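**Handout 7: Collecting demonstrations for the plate-and-rack task**
Course notes, F. Sarkar

A demonstration is one recorded pass through the task, from the start pose to the release of the plate. Each record holds the wrist camera stream, the arm joint positions and the gripper opening, all on one clock. The policy is trained to predict the next arm motion and gripper opening from the recent camera images.

The grasp phase is the hardest to record well. Fingertips should close on the rim, with the plate face left clear to the camera. 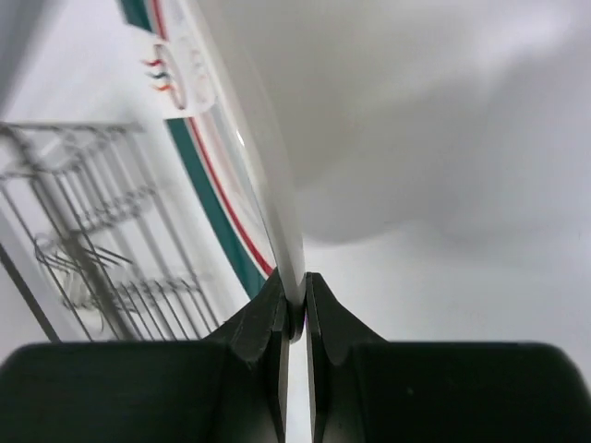 Glossy rims cause two problems. Highlights move as the wrist turns, and the model may learn to follow the highlight. Vary the light between sessions. Thin rims also make the gripper opening a poor signal of contact, so log motor current as well.

The Kadbridge set used in the lab holds 893 demonstrations. After filtering, 736 remain. Reject a record if:

- the clock drifts between streams
- the operator pauses for longer than 7 seconds
- the plate is released before it touches the rack

Do not reject a record only because the operator missed and tried again. Recovery motions are rare in the data and the policy needs them.

Rack position matters more than plate position. A policy trained with the rack in one spot tends to memorize the arm path. Move the rack every 200 demonstrations at most, and keep other dishes in view so that the model must pick out the slots from clutter.
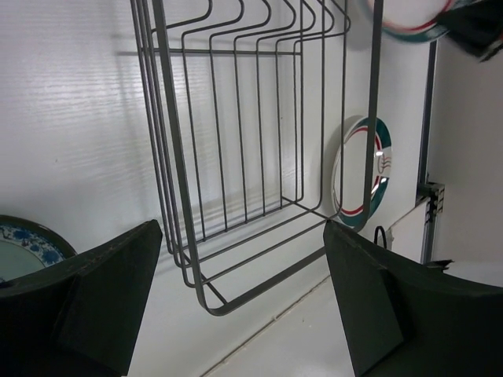

*Fig. 2. Wrist view of the wire rack between open fingers, with patterned plates nearby.*

Before the next lab, read the Latley notes on action chunking and bring your filter script.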